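About Pandthorpe Cooking School

Pandthorpe teaches evening cooking classes in Irkville, in the old Heiskanen bakery on the river side of town. Onni Hirvonen and Kalevi Salminen opened it after years of restaurant work and a shared distrust of cooking advice.

We don't believe a course can make you a chef. Plenty of schools will sell you that, along with a certificate and an apron. Ours runs 36 hours and covers knives, stock, eggs, root vegetables and bread. We also doubt most of what gets printed on pan boxes, and we have no sponsors to offend.
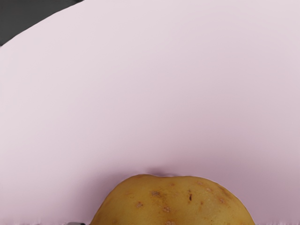 Do I need to buy my own equipment?
Bring one knife you like and a towel. The school has the rest, and we'd think twice before buying anything a teacher recommends in the first week, us included.

Classes are kept to four students per bench. The full course costs $410 and a single evening is $119, a gap we admit is meant to push you toward the course. If you're not sure, take the Thursday knife class first and see whether you can stand us.

Onni handles bread and has never accepted that sourdough is good for your character. Kalevi teaches everything else and writes the Purnon Notes, our recipe sheets, which get corrected whenever a student proves one wrong. The school closes in July.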